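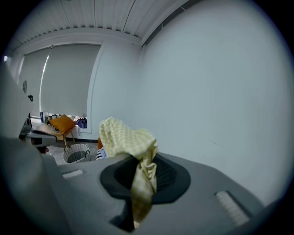 Last modified: October, 4:40 p.m., by Tiina Rautiainen

Ticket 646 – Gripper opening reported as closed while cloth is held
Product: Ploltik hand-held demonstration grippers, left and right
Site: Jevico, soft goods room
Reported by: Shabani Kirui
Assigned to: Gediminas Juška, Trotetix Support
Status: Resolved, monitoring

Summary

The customer is recording demonstrations of a tidying task, in which an operator wearing the head camera uses two hand-held grippers to pick up cloths and garments from a sofa. During review, the customer found that the recorded opening of the right gripper dropped to zero in several demonstrations although fabric was between the fingers. The left gripper was not affected. A policy trained on these recordings closed the robot's fingers before they reached the cloth.

Initial report (Shabani Kirui)

Seven demonstrations show the fault. In each one the opening value falls to zero as the operator takes hold of a thin cloth and stays there until release. Thicker items record correctly. The software was updated to the current Phan release before the session. Restarting the recorder did not change the result. Please advise whether the recordings can be kept.

Response 1 (Gediminas Juška)

Thank you for the report. Before any hardware is returned, please carry out the following checks and attach the results to this ticket.

Confirm that the left and right units are assigned to the correct sides in the recorder settings.

Hold the right gripper fully open and note the value, then close it with nothing between the fingers and note the value again.

Confirm that the marker on the unit is clean, flat and firmly seated. A marker that has shifted will affect the recorded wrist position, but should not affect the opening value.

Make one short recording in the usual room, with the usual lighting and furniture, and send the wrist camera file. 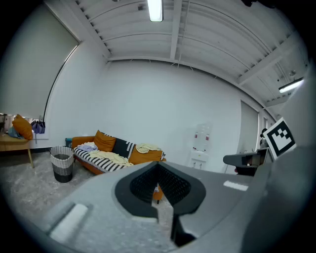 Right unit, view across the room toward the sofa.

Customer reply (Shabani Kirui)

Sides are assigned correctly. The fully open value matches the data sheet. The closed value is below zero and is being cut off at zero by the recorder. The marker is secure. The test recording has been uploaded.

Response 2 (Gediminas Juška)

The negative closed value explains the symptom. The zero point stored for the right unit was taken with the fingers slightly apart – most likely during the calibration that follows the software update – so any opening smaller than that gap is written as zero. A folded garment keeps the fingers wide enough to avoid the problem. A single layer of thin cloth does not.

To correct the zero point:

1. Remove all fabric from the fingers and wipe the contact surfaces with a dry cloth.
2. Open the calibration page and select the right unit only.
3. Squeeze the trigger fully and hold it until the page reports a stable reading.
4. Save, restart the recorder and repeat the closed reading.

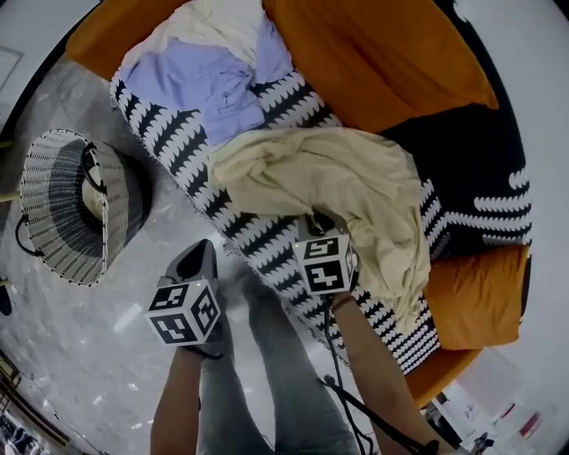
The operator should then repeat the original task with both hands at normal working speed. Slow, careful grasps are not a sufficient test, as the customer's operators squeeze less firmly when they are working quickly. Please include at least one grasp in which a cloth is lifted by a single layer.

Customer reply (Shabani Kirui)

Calibration repeated as instructed. The closed value now reads zero. Six test demonstrations were recorded and the opening stays above zero in all of them while cloth is held. Jarmo Savolainen reviewed the traces and agrees.

Disposition of existing recordings (Tiina Rautiainen)

The seven affected demonstrations are to be excluded from training. The cut-off values cannot be recovered from the saved trace, and estimating them from the wrist video is not supported in this release. Camera streams and wrist positions remain valid and may be kept for other uses, provided the opening channel is marked as missing.

Follow-up

A request has been opened with the Phan software group to show a warning when a closed reading falls below zero. Sirkka Valtonen is the contact for that request. Until the change is released, sites should check the closed value of each unit at the start of every session. This ticket will remain in monitoring until the customer has completed a further training run.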